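Textbooks > Surgical Nursing > Unit 7 > Wound Closure Materials

Search this book Go

Chapter 17: Suture Materials and Handling

Sutures are classified by three properties: absorption, filament structure and origin. Absorbable materials lose tensile strength as the body breaks them down. Non-absorbable materials retain most of theirs and are either removed or left in place. Gauge is expressed in the USP system, in which a higher number of zeros denotes a finer strand.
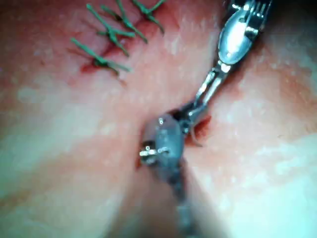

Dyes are added to many strands at manufacture to improve visibility in the operative field. Undyed material is preferred near the skin surface, where colour may show through. In deeper work the contrast matters more: the green knotted sutures at upper left stand out against pink to reddish tissue, even with light reflecting off its glossy surface. Colour alone does not identify a material, and the packet label must be read aloud before opening.

Section 17.1 covers knot security. Monofilament strands have greater memory than braided strands and generally require additional throws. Storage and stock rotation are covered in Section 17.2.

Comments

Naledi Mathebula: Is the gauge table still in the appendix? My print copy stops at page 600.

Mbali Rampersad: It moved to Unit 2 in the new edition.

Khanyisile Visser: Section 17.2 link goes to the wrong chapter.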